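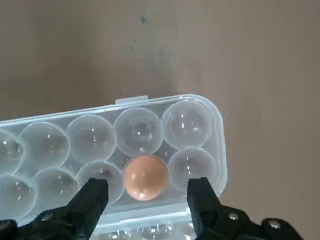
Aug 13, 2020

Hi Dwynwen,

Quick catch-up on the egg carton work at Wemaslow! Since April we've moved over to the clear plastic cartons (the two-row kind with the round cups) and I'm so glad we did, because you can check a brown egg for cracks from underneath without lifting it out. Packing now takes up most of our mornings, one egg to a cup, and the Rees farm shop has asked for 90 cartons a week, up from 63. I was thrilled!

Not all good news, I'm afraid. The latch tabs on the Botell batch are stiff and nine lids split, so I've asked them for replacements. We've spent more than half of the packaging money, mostly on the cartons themselves. Still to do: labels, and a second shelf for the packing table. I'll send receipts with the next report.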